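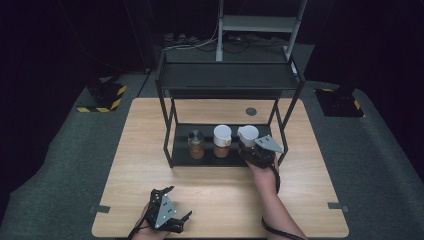
The right gripper started drifting in February. It would close on a lid and stop a little short, and the log would say it was fully shut. I put up with it longer than I should have because the left one was fine and I could work around it. Then I lost an afternoon of recordings to it and decided to do the job properly. These are my notes, mostly so I don't have to work it out again.

The grippers are the hand-held kind, one for each hand, each with its own cable. Ours came through Prakham, secondhand, with no manual past the first page. Imtiaz Bhattacharjee set up the first pair before I joined and left a text file that I still use. It is mostly right. The part about the jaw travel is out of date.

First, the cable. I unplugged the right one at both ends and bent it slowly along its whole length with a meter on it. There was a soft spot a hand's width from the gripper, right where it leaves the body and turns back toward the forearm. When the bend got tight the reading jumped. I had been strapping it down flat, which made that bend tighter every time I turned my wrist. The new cable is longer and I let it make a loose loop before it runs down the arm. I do up the strap with my hand turned all the way over, so there is slack left in the worst position.

Second, the fingers. They come off with 3 screws each, and the screws are soft. Use the short driver from the Koller set, the one with the red tape, and push hard before you turn. There was grit packed behind one finger pad, enough to keep it from sitting flat. I cleaned it out with a dry brush. Don't use the solvent from under the bench. Veronika Kuster tried that on an older pair and the pads went shiny and stopped holding anything smooth.

Then the jaw zero. Imtiaz's file says to close the jaws by hand and press the button once. With the firmware we have now, you hold the button for 5 seconds until the light changes, open the jaws all the way, and hold it again. If you let go early it keeps the old value and doesn't tell you. I did it four times before I trusted it. After that I closed the jaws on a feeler gauge and compared the number on screen with the gauge. It was fine at the small end and slightly off at the wide end, which I can live with.

The plates on top needed attention too. The one on the right had a loose bolt underneath and could be rocked with a thumb. Everything about where the gripper thinks it is depends on that plate staying put, so I took it off, cleaned both faces, and put it back with a drop of thread lock. Chih-ming Kwok says thread lock is overkill here. He also borrowed my torque wrench and hasn't brought it back, so I went by feel.

For the check afterward I use jars. They are a good test because the glass is slick and they are heavy enough to slide if the grip is weak. I take one low on the body, lift, hold, set it back on the lower shelf of the rack, and go on to the next. The shelf above leaves little room, so you have to come in from the front and keep the gripper level. Clerkent's own test uses foam blocks, and I think you could pass that with a bad zero. I ran 40 lifts with the right hand and 40 with the left. The right slipped once early on, and I think that one was me.

While I had the meter out I went through the left gripper as well. The cable was good. One finger screw was loose.

Things still to do: order two spare cables, since the Suvura ones take weeks to arrive. Fix the text file so it has the right button sequence. Evanthia Karagiannis asked for the jaw numbers from before and after, and I only wrote down the after, so I need to see if the old ones can be pulled from the log. I also want a better strap for the forearm. The one I have leaves a mark by lunchtime.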